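Ticket: Pose tracking drops out in hand-held demos, container task
Product: Zunau hand-held gripper, Plakholm recorder
Site: Niltholm
Opened: 23 May 2021
Priority: Normal
Status: Closed, with one item left open

Problem as reported

We record demos for the container task with the Zunau grippers and process them in Plakholm. In the last batch of 75 demos, 14 were rejected at the trajectory step with "pose lost, segment too short." The rest went through. The rejected ones are spread over the whole session, so it doesn't look like a battery or heat problem. The same two grippers gave us no rejects on the bin sorting task.

The operator replayed the rejected demos and saw nothing odd in the motion. The gripper path in the viewer is fine up to a point, then jumps to the side and stays there.

What we need: either the cause, or a setting that lets us keep these demos.

First reply from support

Please send the raw recordings for two rejected demos and two good ones, plus the calibration files. Also check that the lens is clean and that exposure is locked. Auto exposure over a bright table is a common cause of jumps.

Reporter

Lens cleaned. Exposure was already locked. Recordings uploaded, 3,470 frames in total over the four demos. Calibration files are in the same folder. We recalibrated both grippers anyway and ran the task again. Same error.

Support

Looked at the two rejected recordings. In both, tracking is lost while the gripper is pointed down and held close to the table. The worst stretch is 330 frames long. The tracker needs fixed points with some contrast, and for most of that stretch it is getting white surface and a soft shadow. The clear container is up at the top edge and out of focus, and the dark object beside it is no sharper. The points it does find are on the container, where they are reflections or things that move when the container gets moved. Frame from inside the stretch: 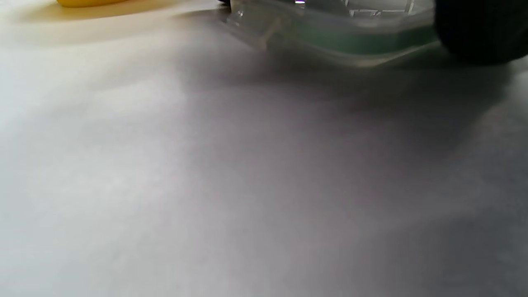
Things to try, in order

1. Put something with a printed pattern under or around the work area. A tag board is best. Newspaper taped down flat will do for a test. Cover the part of the table nearest the operator too, not only the middle.

2. Start every demo with the gripper raised and looking across the room for two seconds, then come down to the container. This gives the tracker a proper map before the close work starts.

3. Come in at a lower angle if the task allows it.

4. Don't raise the "minimum points" setting. It will give you more rejects, and earlier.

Reporter

Tried 2 and 3 first because we didn't have a tag board at the site. Ten demos, one reject. Then 2 alone, ten demos, three rejects. So the angle seems to matter more than the start. The operators don't like the low angle, their wrists get tired when both grippers have to be held that way.

We also tried newspaper. No rejects, but the people training the policy asked us not to use it. They want the plain white surface in the training data, the robot will be working on one.

One more question. Are the black gloves a problem? They are in view for a good part of the task, and when both hands are on the container they cover a lot of the image. We were told by Varghese, who supply the gloves, that the texture on them is only there for grip.

Support

The gloves add some points that move with the hands, and the tracker should throw those out as long as there is enough fixed background left over. I checked the part of the task where both hands are on the job, one at the top end of the green strip and one at the lower end. I expected this to be worse than the approach. It is better. Even with two gloves and the container in the way, there are ceiling lights, chairs and desks or equipment in the gap, and those don't move.

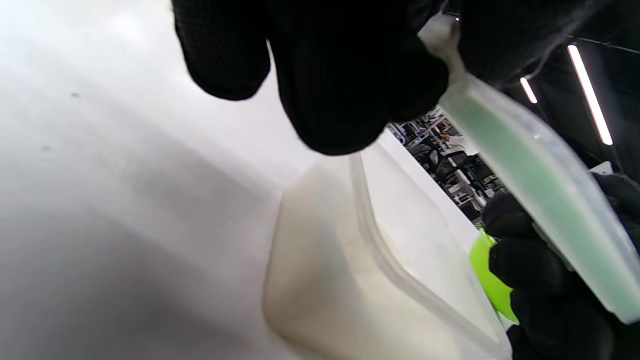 So keep the gloves. If you want to be sure, record five demos with them and five without and compare the "inliers" column in the report. I would not expect much of a difference.

For the white table, use a border. Leave the working area plain and tape the tag strips along the outside edges, one hand width in from the edge of the table. The policy side can mask or crop them later if they need to. Printable strips are in the Plakholm download folder, print at 100 percent, no scaling, matte paper.

Reporter

Strips printed and taped on all four sides. First print was scaled to fit by the printer and the tags were not detected, second print was fine. Recorded a new set with the raised start and the normal hand angle. One reject, and that one was our mistake, the operator bumped the table and a strip came loose.

Glove test done as well. No clear difference in inliers, so gloves stay on.

Policy team accepts the border.

Resolution

Cause: too few fixed points in view during the close approach over a plain white table. Fixed with tag strips at the table edge and a raised start. Lens, exposure and calibration were not at fault.

The rejected demos from the first batch can't be recovered with the current version. Delete or re-record.

Still open: the reporter asks that Plakholm warn during recording when the point count is low, so the operator can stop and redo the demo on the spot. Passed on as a feature request, planned for the September release.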